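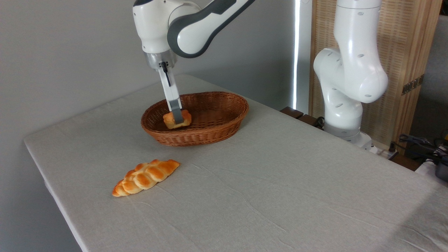

Cesto oval de vime, pãozinho dourado e uma trança de pão sobre a toalha clara.

Montar um cesto de pães para a mesa do café

Adoro esta parte! O pão já está feito (ou comprado, sem culpa nenhuma) e falta só deixar a mesa com vontade de ser atacada. Um cesto raso de vime resolve quase tudo, e o tom avermelhado fica lindo com pão bem corado.

O que vai precisar:
Um cesto oval e raso
Uma toalha lisa, de cor clara
Pãezinhos pequenos, 13 para uma mesa cheia
Uma trança de pão inteira

Como fazer:

1. Deixe os pães arrefecer numa grade durante 20 minutos. Pão quente no cesto sua por baixo e a côdea amolece.

2. Estenda a toalha e alise-a com a mão. Ponha o cesto um pouco recuado, com o lado comprido virado para quem se senta.

3. Comece pelos pãezinhos junto à borda e vá fechando para o centro. Os mais bonitos ficam para o fim, por cima.

4. A trança fica fora do cesto, diretamente na toalha e na diagonal - é o meu truque preferido! Quem quiser parte um gomo com a mão.

5. Manteiga e doce vão em taças baixas. Cá em casa é o de figo da Lambrakis, que acaba sempre primeiro.

Se sobrar pão, guarde-o num saco de pano até três dias. Depois disso, rabanadas!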